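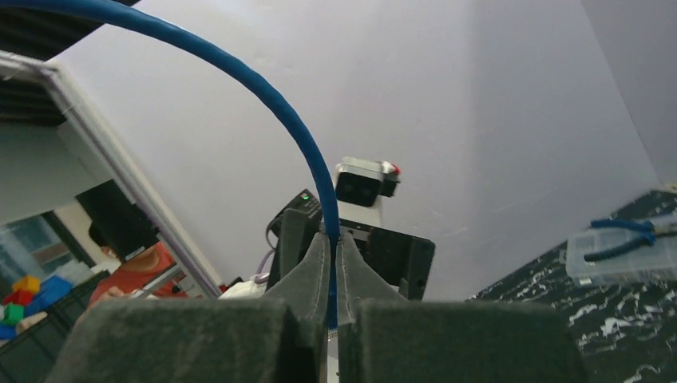

Sondeo Cable Set: rules for recording and labeling

The Sondeo set has 2,963 episodes of two-finger grippers handling cables, and this file gives the rules which every contributor has to follow. The rules were written first for the Dradel station and later extended to Tedulen, so some names of fields are still the old ones. An episode gets the label "held" only when the cable is between both pads in the wrist view, as with the blue cable pinched in the narrow gap between the two fingers. If the cable touches only one pad, please use "contact". Loose tools, such as pliers, may lie on the table, but outside of the planned path of the arm.

Before recording

Check the pads. Replace them after 90 episodes, also when they still look good.
Set the arm speed to 38 percent or lower. The setting is saved in the field max_speed.
A person may be in the room, but must stay outside the reach of the arm – this is valid also for short visits.
The emergency stop must be tested at the start of each shift.

Labels

There are 7 labels, listed in labels.txt. Do not add a new one without opening an issue first. When two labels are possible, take the weaker one and write a note.

Faces

Faces which can be recognized are blurred before release with the Wako script. Run it on the wrist view too – in November we forgot this and had to upload one part again.

Last change of this file: February 17, 2021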